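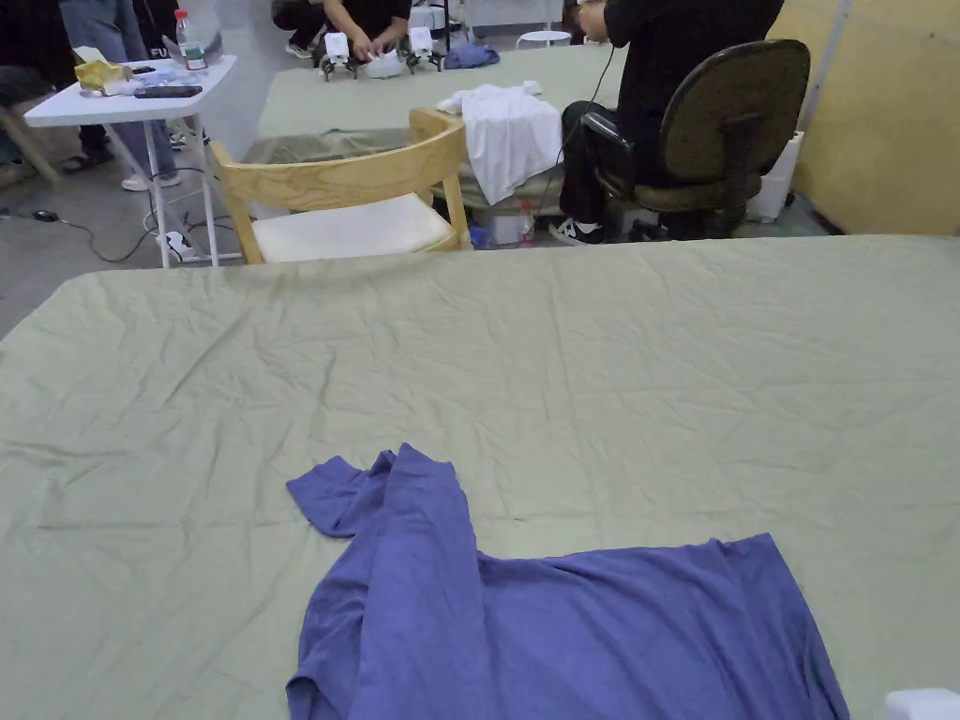 November is when I finally get going on the T-shirt quilt, and I have been looking forward to it since spring! I've made four of these now, the first one terrible and the last one pretty good, and I still think it's the best thing you can do with a drawer full of shirts you can't wear and can't throw out. The blue-violet one on the green cloth goes in the second row, next to a gray one from the Ormsby street fair, and I've been moving those two colors around in my head all week. Blue-violet is hard to place. Put it by red and it shouts, put it by gray and it calms right down.

So, some notes for anybody thinking of starting one, because I got a lot of questions after the last post and I love answering them.

Wash everything first, and skip the fabric softener. Softener leaves a film and your interfacing won't grab. I learned this on quilt number one, where a whole corner bubbled up after its first trip through the machine (it lives in the car now and we take it to the beach).

Interfacing is the part people want to skip. Please don't! T-shirt knit stretches in every direction, and the second you cut it, it starts to curl. I use a lightweight fusible, ironed on the back before I trim to size. Cut the shirt apart roughly, fuse it, let it cool flat, then cut your real square. My squares are 12 inches finished, and that fits most adult prints with a little breathing room. Kids' shirts are smaller, so I put a border on those and call it a design choice.

On layout: lay it all out on the floor and then go make dinner. Come back and look at it. You'll see right away that all the dark ones ended up in one corner. Mine always do. I take a picture on my phone and turn it black and white, which shows the lights and darks better than my eyes can at 10 at night.

I get my backing from a little shop in Pranside that sells the ends of bolts by the pound. Last time I came home with a flannel in a mustard plaid that I would never have picked online, and it is so cozy I've been using it as a lap blanket before it's even attached to anything. Go on a Tuesday if you can, that's when they put the new stuff out and you can dig through the bins in peace.

Batting: I like a thin cotton. The knit is already heavy and the interfacing adds more, and with a puffy batting you end up wrestling a mattress through your machine. Ask me how my shoulders felt after number two.

For holding the layers together I tie mine. Yes, tie! Pearl cotton, a square knot at every corner and one in the middle of each block. It takes me two evenings and a long movie, and it looks like the quilts my family had on the beds when I was little. If you do quilt it on the machine, use a walking foot and a ballpoint needle, and go slow over the thick screen prints. Never touch those with a bare iron either, put a pressing cloth down or you'll be scraping the Kalloris Swim Club logo off your soleplate like I was.

Next post will be the sashing. I'm stuck between cream and a very dark green, so if you have opinions, leave them in the comments!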